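4.2 Release Rules for Shared Workspaces

Most lab safety documents are written after something has been dropped. Ours was no exception, and the first draft, by Dubey, ran to 14 rules, several of which contradicted each other and one of which concerned coffee. Tyagi cut the list to five. We report on those five here, as applied to the block-stacking tasks in the Zastar protocol.

The rule that drew the most complaints is the single-holder rule: while one gripper is closed on a block, the other arm keeps its fingers open and stays clear of the stack. Operators found this slow. They also found it easy to remember, a quality the earlier draft had lacked.

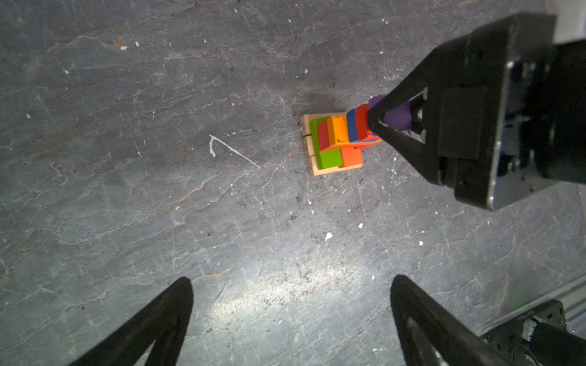
Who decides when the second arm may move in?
The operator of the arm holding the block decides, and says so out loud before the other operator touches the controls.

Figure 6. Two arms at a shared tray. The gripper at upper right is closed on a purple block at the end of the row; the fingers in the foreground are open.

The spoken handover looks quaint beside a software interlock, and one reviewer of the Hamia pilot told us so at length. We kept both. The interlock knows whether a gripper is closed. It has no opinion on whether the stack is about to lean, a subject on which every operator has several.

The remaining rules are duller. Speed limits are set per task and written on the session sheet. Blocks that leave the tray stay where they land until both arms are paused. Any rule broken twice in a session ends the session, including on Saturday, when enthusiasm for the protocol was lowest.

We logged 1,000 trials under these rules at the Huluswood site. Compliance with the single-holder rule was judged from the logs by Tyagi, who had not operated either arm and was therefore the only person everyone was equally annoyed with. Scoring criteria are given in Section 5.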